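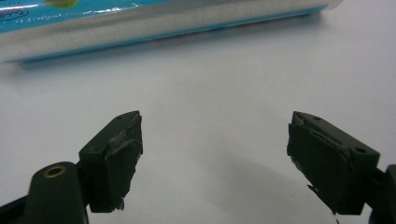 I have now lived with the Cendura countertop wrap dispenser for two months, and my feelings toward it have gone from hope to suspicion to something like the relationship you have with a neighbor's dog. It's a long plastic trough with a lid and a sliding cutter. You drop in a roll, pull out what you want, zip the blade across, and the film is meant to come away in a clean sheet. Rolls are awkward things to own. A long tube, even a handsome shiny silver one with a strip of turquoise-blue along the bottom, takes up half a table lying down and falls over standing up, so I was an easy sale.

Setup took 16 minutes, 5 of them spent on the suction feet. The instructions tell you to wet them. They don't tell you how much, and my first try sent the whole thing gliding toward the sink the moment I pulled. Dry your counter first, then use one damp finger per foot.

The cutter is the good part. It runs on a track, goes both ways, and has yet to bite me, where the old metal teeth on a cardboard box bit me weekly. It handles cling film and foil equally well. Parchment it tears like a raccoon would. The box claims 4,000 cuts before you need a new blade, and I'm going to take their word for it.
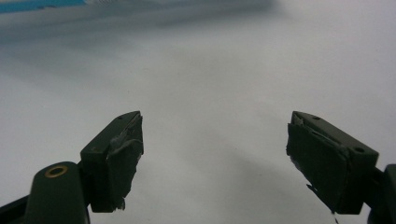 Sundstead, 19 December 2022

An update after the holiday baking. My sister-in-law, Pei-shan Wu, borrowed the dispenser for a cookie swap and wrapped enough plates to use up most of a 600-foot roll. It came back with the lid hinge clicking. She says it clicked when she got it. We're leaving that there until after New Year's.

The bigger complaint is the roll size. Cendura says it takes "all standard rolls," and apparently I have been buying rolls of great individuality. The fat ones from the warehouse store rub on the lid until you've used the first third, so you end up wrapping things that don't need wrapping just to get the lid shut. I wrapped a lemon. I wrapped the other half of the same lemon. 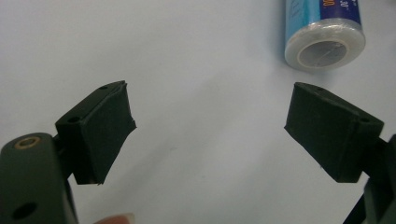 Clear film on its cardboard core.

I also tried the Plallent, which costs less and mounts inside a cabinet door. The cutter is stiffer and you have to hold the door still with your hip. If you rent, or like your doors without screw holes, skip it. Ching-wen Mak wrote in to say hers has worked fine since October, and that I should try a heavier door. Noted.

Would I buy the Cendura again? Probably, on sale, for the cutter alone. I'd want a taller lid and a replacement blade that doesn't ship by itself in a box the size of a toaster. It wipes clean with a cloth, though crumbs get in the track and you'll need a toothpick for those.

3 minute read
16 comments | 5 shares

Related reviews
Salad spinners, and why mine lives in the garage
Valentin Riviere tests a can opener left-handed
The bread box that wouldn't close
Hui-mei Yang on stacking containers and their missing lids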